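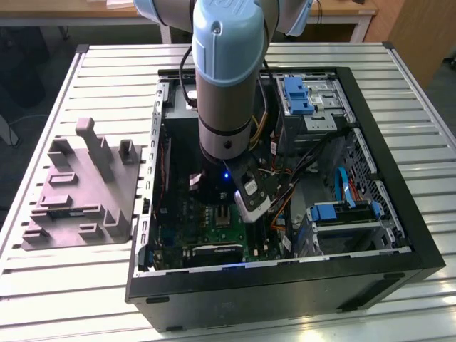 3. Préparer la machine qui accueillera Zolivport

Zolivport range les archives de la famille (photos, factures, scans de carnets de vaccination) sur un ordinateur qui reste à la maison. Il n'a pas besoin d'un ordinateur neuf. Celui qui dort au garage convient très bien, à condition de l'ouvrir une fois pour voir dans quel état il se trouve. Une tour se couche sur le flanc, panneau retiré, comme la noire de la photo. Une petite LED bleue qui luit à l'intérieur est très jolie, mais pour les étapes 1 à 4 on travaillera câble d'alimentation débranché.

Avant de commencer, prévoyez :
un tournevis cruciforme
un soufflet ou une bombe d'air sec
un disque d'archives vide (vraiment vide, voir la note plus bas)
30 minutes, auxquelles chacun ajoutera le temps de retrouver le tournevis

1. Éteignez l'ordinateur et débranchez tout, y compris la webcam oubliée derrière l'écran.
2. Touchez une partie métallique du boîtier. Les pulls en laine peuvent attendre le soir.
3. Dépoussiérez les ventilateurs en bloquant les pales avec un doigt.
4. Relevez la référence du processeur. Le plus simple est de la lire sur la facture d'origine, que vous aurez bien sûr conservée. À défaut, l'écran d'accueil du BIOS l'affichera à l'étape 6.

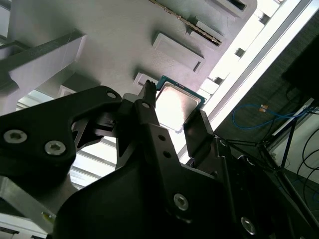 Fig. 3.1 : un processeur hors de son support.

Attention : le démontage du processeur n'est pas nécessaire à l'installation. Si vous tenez à le retirer quand même, tenez-le par les bords, ne posez pas les doigts sur les contacts et achetez de la pâte thermique avant, pas après.

3.1 Brancher le disque d'archives

5. Repérez un connecteur de données libre sur la carte mère, puis une prise libre sur l'alimentation. Les deux sont rarement du même côté. Faites passer les câbles loin des ventilateurs, qui les apprécient peu.
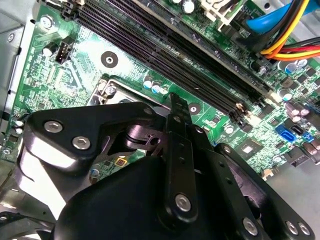 Fig. 3.2 : carte mère verte, montée dans un boîtier métallique gris.

6. Rebranchez l'alimentation, l'écran et le clavier, puis démarrez. Le disque doit apparaître dans le BIOS. S'il n'y figure pas, éteignez, débranchez, enfoncez le câble jusqu'au bout et reprenez ici. L'assistance de Drindmont vous demandera de toute façon de le faire.

Note : l'installateur efface le disque d'archives en entier. Il pose la question deux fois, avec un ton que certains utilisateurs trouvent vexant. Répondez « oui » seulement si les photos du mariage sont ailleurs.

3.2 Installer le logiciel

7. Insérez la clé USB fournie et choisissez « Maker » dans le menu. Ce profil, mal nommé, est celui qui convient à presque tout le monde. Le profil « Ketilsson » s'adresse aux personnes qui savent déjà pourquoi elles le veulent.
8. Laissez l'installateur copier ses 853 Mo. La barre de progression s'arrête longtemps à la moitié, puis se rattrape d'un coup.
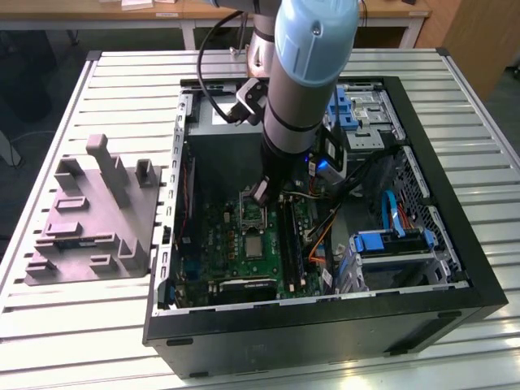 9. Au redémarrage, retirez la clé. Si vous l'oubliez, l'installation recommence depuis le début avec le même enthousiasme.
10. Depuis un autre ordinateur de la maison, ouvrez un navigateur et saisissez l'adresse affichée à l'écran, suivie de :3121. La page d'accueil vous demande un mot de passe. Le prénom du chat est refusé, de même que le prénom du chat suivi d'un chiffre.
11. Importez un premier dossier. Restez sous 2000 fichiers pour cet essai ; au-delà, l'indexation dure la nuit et le ventilateur le fait savoir.

Attention : ne refermez pas le boîtier avant d'avoir vu la mention « Archive prête ». Une fois l'archive prête, arrêtez la machine, remontez le panneau et placez la tour dans un endroit aéré. Le placard à manteaux n'en est pas un.

Le réglage des sauvegardes automatiques est traité au chapitre 4.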